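Teleop demos in sim, gripper keeps going past the paper. How do I stop it?

Posted by dretham, Friday, in Simulation and Teleoperation

Bit stuck. Recording demos for a bathroom task, Franka arm, driving it by remote control with a spacemouse. Job is dealing with the toilet roll, getting the fingers onto the loose end of the paper. Wrist view is what I steer by most of the time:
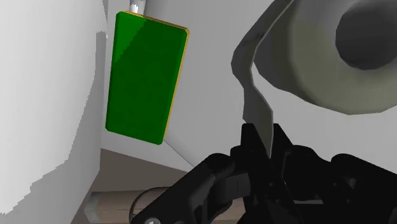 Got 32 demos so far and only 11 I'd keep. Either I close too early and get nothing or I push in too far and the whole roll gets a shove. Depth is the problem I think, on a flat screen I just can't judge it. Tried slowing the mouse right down but then every demo takes ages and has loads of dithering in it, which the policy then copies. Also tried the other camera, the one across the room. Good for getting the arm over to the toilet, useless for the last bit. Anyone got settings that work? Or is it just practise. This is the room view btw, same setup.

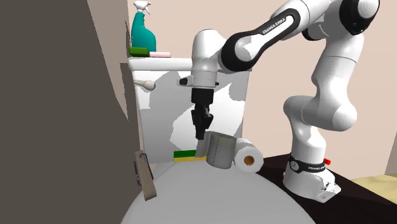
Seneviratne replied that two speeds would sort most of it. Fast for the approach, then a button to drop to 20 percent once your near the thing. Don't slow everything. And trim the pauses out afterwards, anything where the arm hasn't moved for 5 frames or more, just bin those frames. Keep the ones where the gripper is closing though!! I cut those once by mistake and the policy never learnt to grip. Had to redo the lot.

musmont
just practise tbh. mine were rubbish for the first week

grisier
Agree on two speeds. Also check your paper before blaming your hands. If it's modelled as stiff flat bits it won't give like real paper, so a small nudge goes straight into the roll. Come in from the side with fingers open wider than you think, stop, close, then lift. Same order every time. Mixed styles in the set hurt me more than a few bad grabs did. And put both views side by side on the screen, saves switching.

dretham
Ta both, trying the button tonight. Paper is stiff yes, hadnt thought of that. Will redo the early ones.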